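Kornari Greiferset von Grovum im Test: drei Wochen Beispiele sammeln

Eigentlich wollte ich nur einen Ersatzgreifer bestellen, und dann lag das Kornari-Set für 470 Euro im Warenkorb. Greifer, kleine Kamera fürs Handgelenk, Halterung, Kabel und die Aufnahmesoftware, alles in einem Karton. Ich bringe meinem Arm gerade bei, im Haushalt Sachen wegzuräumen, und dafür braucht man vor allem eins: Beispiele, Beispiele, Beispiele!

Der Aufbau ging flott. Zwei Schrauben für die Kamera, Stecker rein, kalibrieren, fertig. Die Anleitung ist allerdings eine Zumutung (winzige Schrift, und Schritt 3 beschreibt ein Teil, das bei mir gar nicht dabei war). Marichka Symonenko aus dem Jirkness-Forum hat mir dann ihre eigene Fassung geschickt, damit lief es sofort.

Aufgenommen wird per Fußtaster, und den liebe ich wirklich. Einmal treten, Arm führen, noch mal treten, und die Episode liegt auf der Platte. Beim alten Set von Pasichnyk musste ich jedes Mal zur Tastatur greifen und hatte am Anfang jeder Aufnahme meinen eigenen Ellbogen drauf. An einem guten Abend schaffe ich jetzt 70 Episoden, früher war nach der Hälfte die Lust weg.
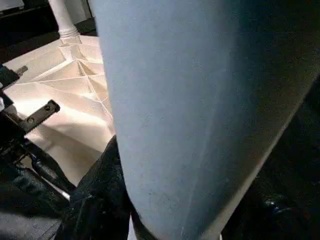
Was mich nervt, ist die Belichtung. Die Automatik regelt ständig nach, und wenn helle und dunkle Sachen nah beieinander liegen, pumpt das Bild hin und her. Man kann sie fest einstellen, aber der Schalter steckt im dritten Untermenü und vergisst nach jedem Neustart, was man ihm gesagt hat. Ich habe deswegen im Januar einen ganzen Abend Aufnahmen weggeworfen – selbst schuld, ich hätte vorher reinschauen können.

Richtig gut ist dagegen das Aussortieren. Misslungene Griffe markiere ich gleich mit einem doppelten Tritt, und beim Export kann ich sie weglassen oder als Fehlversuche mitnehmen. Ich nehme sie inzwischen mit, aber in einem eigenen Ordner.

Die Fingerpolster könnten griffiger sein, und ein längeres Kabel hätte bei dem Preis auch drin sein dürfen. Trotzdem vier von fünf Sternen von mir. Wer schon eine brauchbare Kamera hat, kann bei Grovum auch nur Greifer und Fußtaster bestellen.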